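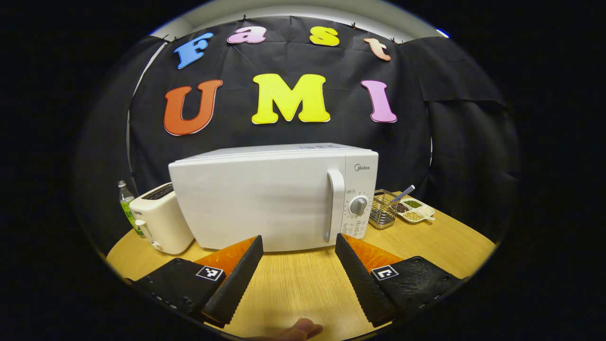 *Microwave and the three-part dish, on the round table.*

**pumel_13:** Morning, all! Our kitchen crew at Holroyd has spent August teaching reheats for the automation project, and I've grown quite fond of it (my wrists less so). Gareth Mellor says we'll keep our hours and swap the reheating for prep. Has anyone been through this?

**vornholm2000:** We have, and I'd get that in writing, friend. Ours kept the hours but lost the early shift, and I still miss the chatter.

**pumel_13:** Oh, that's a shame. Writing it is.

**pronance_fan:** I disagree a little! Prep suits me far better than standing by a microwave. Do ask who clears up spilled beans, though.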